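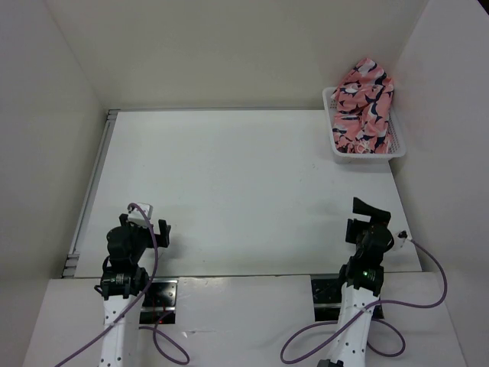

Poste bimanuel Drilby : ce que j'ai acheté, ce que j'ai payé, ce que je referais

Bon, je me lance, depuis le temps qu'on me demande la liste ! Cette page est celle de l'ensemble Drilby (deux bras, deux pinces, le plan de travail et les parois) tel qu'on le propose au catalogue Jikitex, et comme c'est moi qui ai monté le premier dossier d'achat pour notre atelier, c'est moi qui m'y colle pour l'expliquer. Je parle en acheteur, pas en ingénieur, vous êtes prévenus.

Le prix d'abord, parce que je sais que vous allez descendre tout droit jusqu'à lui. L'ensemble est à 3961 euros hors taxes, port non compris. Pour Brovville et les environs je livre moi-même en camionnette, pour le reste c'est un transporteur sur palette et il faut compter 312 euros de plus. Oui, ça pique un peu, la palette est grosse. Si vous commandez deux postes en même temps, ils voyagent sur la même palette et vous ne payez le port qu'une fois (pensez-y si un collègue hésite encore dans le bureau d'à côté).

Ce qui est compris

Les deux bras avec leurs pinces noires à deux doigts, les platines métalliques de fixation, le plan blanc avec son rebord avant, les parois claires, le rail gris rainuré du côté gauche, les câbles violets et les alimentations. La visserie aussi, dans un sachet à part, avec quelques vis de rab.

Ce qui n'est pas compris

L'ordinateur, la table qui porte le tout, l'éclairage, les bacs et les objets à manipuler. Pour le linge, un panier en plastique ajouré fait très bien l'affaire, j'en ai pris un blanc, coincé dans l'angle du fond à droite, et je ne chercherais pas plus compliqué. J'ai vu passer des devis où le « bac textile dédié » coûtait le prix d'un bon repas à deux. Franchement, non.

Pourquoi un plan aussi grand ?

C'est la question que m'a posée Hermine Reisinger quand je lui ai présenté le budget, et elle avait raison de la poser ! Elle voulait un plateau plus petit, moins cher, qui rentre au bout de l'établi. Sauf que nous, on fait du tissu. Un vêtement en boule, ça tient dans un panier, mais dès qu'on l'étale il prend une place folle, et si les manches pendent dans le vide vous recommencez tout. J'ai donc gardé la grande surface, lisse, sans rien au milieu. Le panier reste au fond, les bras travaillent devant. Si vous manipulez des pièces rigides, des petites boîtes, des flacons, demandez-moi la version courte, elle vous suffira largement et vous garderez des sous pour les doigts de rechange.

Les parois, on me dit souvent que c'est du luxe. Je les reprendrais. Un fond pâle et uni, c'est reposant pour tout le monde, et un tissu corail à motifs bleu marine se repère tout de suite devant. Par contre prévoyez de quoi essuyer le plan, parce que sur du blanc la moindre poussière se remarque, et un chiffon microfibre coûte moins cher que votre patience.

Les câbles, mon petit sujet favori

Les câbles violets sont livrés longs. Longs exprès : il faut qu'ils suivent le bras jusqu'au bout de sa course sans tirer sur les connecteurs. Résultat, au repos, ça fait des boucles devant le plan, et la première réaction de tout nouvel utilisateur est de vouloir les plaquer bien serrés avec des colliers. Ne faites pas ça tout de suite ! Faites d'abord bouger chaque bras à la main, hors tension, dans toutes les positions utiles, et gardez le mou nécessaire. Ensuite seulement, des attaches velcro. Il vous en faut une petite dizaine, je les trouve chez Plattner au rouleau et je recoupe.

Mettez aussi un câble de rechange par bras dans la commande de départ. Séparément ils sont au même tarif, mais le port pour deux câbles, c'est ridicule.

Ce qu'on oublie dans le budget

La place, déjà. Mesurez la profondeur de votre table, puis ajoutez 70 centimètres devant pour une personne assise qui ne se cogne pas les genoux. Mesurez la porte, aussi (je ne dirai pas qui ne l'avait pas fait).

Le temps de montage : chez nous, à 2 personnes, ça a pris une journée presque entière, dont une bonne partie à aligner les platines. Benedikt Wallner, qui assure les mises en route chez nous, le fait bien plus vite, mais son déplacement est facturé. Si quelqu'un dans votre équipe aime les clés Allen, économisez-le.

Les consommables : patins de doigts, surtout. Sur du coton ils durent, sur du jean beaucoup moins. J'en commande un jeu d'avance à chaque fois.

Et puis le textile lui-même, ça paraît bête, mais après quelques semaines de manipulation un vêtement léger à cordon n'a plus la même tenue qu'au premier jour. Prévoyez une ligne « linge » dans le tableau, même petite. La comptabilité m'a regardé de travers, puis elle a validé.

Délais

En temps normal, trois semaines entre le bon de commande et la livraison. En août l'atelier tourne au ralenti, alors si votre budget doit être consommé avant la rentrée, envoyez le bon en juin, vraiment. Les devis restent valables deux mois et je peux les découper en deux lignes (matériel d'un côté, pièces de rechange de l'autre) si votre service achats préfère.

Pour un devis, écrivez-moi par le formulaire du site avec les dimensions de la table, ce que vous comptez manipuler et l'adresse de livraison. Précisez s'il y a un étage sans ascenseur.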